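Dirncombe Learning Centre
Office Skills, Module 4: Setting Out a Desk
Handout for the August session

This handout goes with the practical on desk layout. Read it before you come in. The practical runs for 40 minutes and you will be working at the paper-covered table for all of it, so wear something with sleeves that stay up and bring a pencil.

The practical uses brown kraft paper over the tabletop with a grid of blue painter's tape on top. The grid gives you a way to say where something is. Without it, people say "near the laptop" or "over on the right a bit" and two people will put the same item in two different spots.

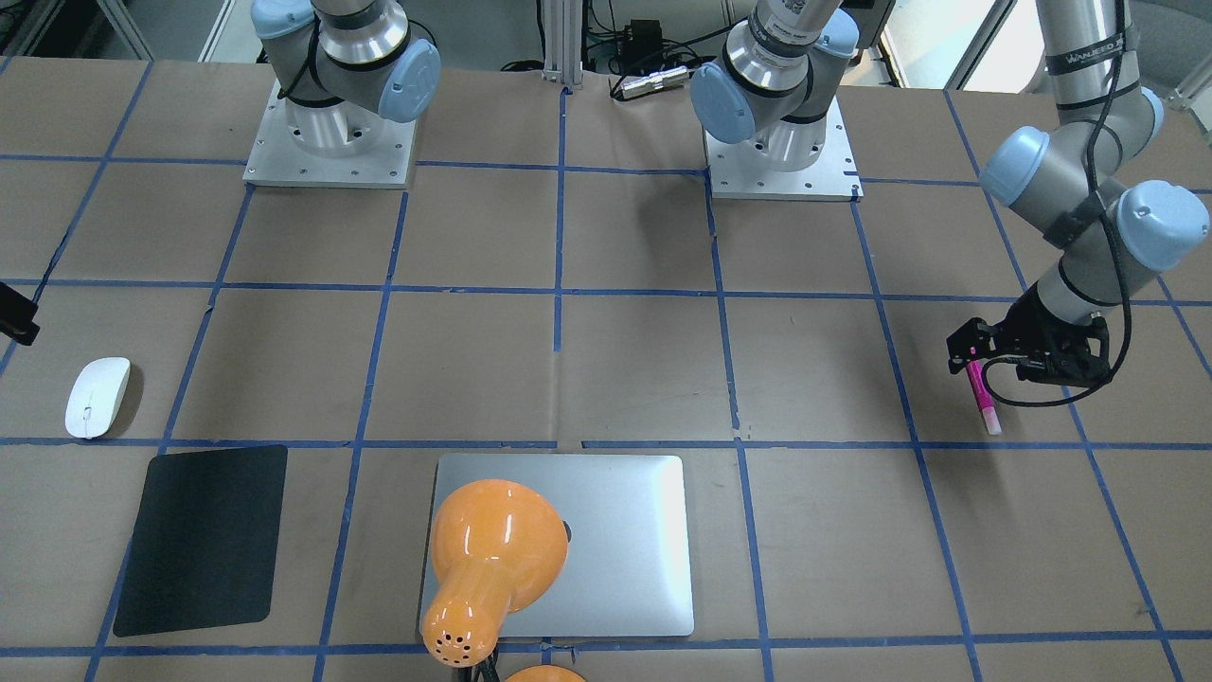

800 words

1. The grid

Cells are named by row and column. Rows are lettered starting with A at the far edge of the table. Columns are numbered from the left as you sit. If an item sits across a tape line, write both cells with a slash between them, e.g. B3/C3.

The tape was laid by hand and the lines are not perfectly straight. There are places where two strips do not quite meet. Treat a gap as if the line carried on through it. Please don't peel up tape to fix it, as the paper tears and then the whole sheet has to be replaced.

Where a short strip splits one cell into two, call the halves left and right (D3L, D3R). Use the halves only if your item fits fully inside one of them.

2. The items

The basic set for the module is a laptop, a desk lamp, a mouse pad, a mouse and a marker. Later modules add a document holder and trays.

Laptop. It goes down first because it is the largest item and everything else is placed in relation to it. Start with the lid closed. Centre it on your own body, then check it against the grid. A lot of students centre it on the table instead and end up sitting twisted for the rest of the session.

Lamp. Stands behind the laptop or to the side opposite your writing hand. The shade should point down at the work and the bulb should be out of your line of sight when you are seated. Check this sitting down. A bulb that is hidden when you are standing over the desk may be in plain view from the chair, and the other way around. For general desk work we recommend a warm white bulb, 3000 K. Cooler bulbs are fine if you prefer them, but don't mix the two on one desk.

Mouse pad and mouse. Same side as the hand you use. The mouse belongs on the pad. Check this before you fill in your sheet, because the two get separated easily when other things are being moved.

Marker. Any cell you can reach without leaning. Put the cap back on properly, as the highlighters dry out quickly.

3. Cables

The lamp is the only item in the basic set with a power cable you need to plan for. The mouse is wireless.
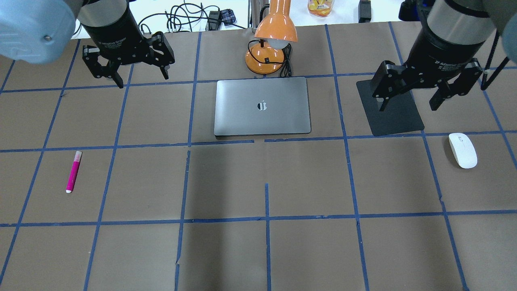 Run the lamp cable toward the back of the table. Any slack should stay behind the lamp or beside its base, in row A. If the slack comes forward into row B it will get caught under the laptop sooner or later, and when someone lifts the laptop the lamp moves with it. Loose loops are acceptable for this exercise. Do not wind the cable tightly around the base.

If you are setting up a real desk at work, find the outlet before you decide where the lamp goes. We have had students plan a very tidy layout at Namberg and then discover that the only outlet was on the other side of the desk.

4. Straight or angled?

Square up the laptop to the tape line nearest you. If that line bends, use the front edge of the table.

The mouse pad can be square or turned slightly. A small angle often suits the forearm better, and you will not lose marks for it. Write "angled" beside the cell name so that the next person can put it back the same way. Markers are recorded by the direction the cap points: "cap left", "cap toward me" and so on.
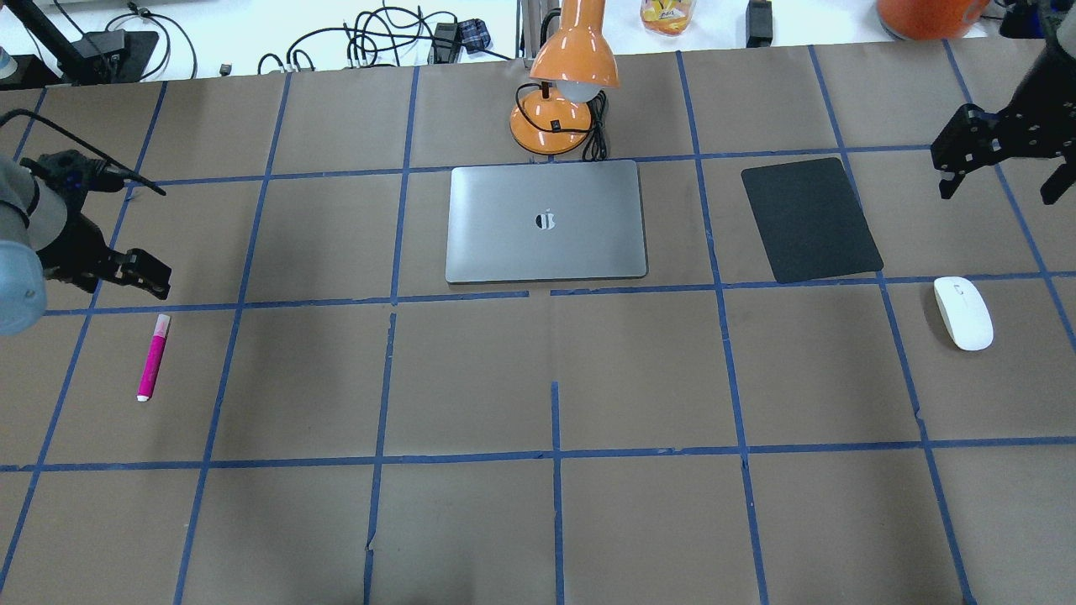

Leave at least one free column between the laptop and the mouse pad if the table has room for it. This is more than most offices allow, but it makes it easier to see at a glance which cell each item is in, and you can close the gap later once you have the habit of recording positions.

5. Recording sheet

Fill in one line per item, in the order you placed them:

Item / Cell / Angle or direction / Cable (yes or no)

Then swap sheets with the person beside you. Clear the table and rebuild their layout from the sheet alone, without asking them anything. Mark any line you had to guess at. The usual problem lines are the lamp (no note about which way the shade faces) and the mouse (recorded as "on pad" with no cell).

6. To hand in

Your recording sheet, your partner's marked copy, and a paragraph of no more than 280 words on what you would change about your own desk at home or at work. Sketches are welcome and don't count toward the limit.

Background reading: Kalogeropoulos, chapter 2, the section on reach. The Primell workbook covers the same ground with more exercises, and there are copies at the front desk. Please sign them out.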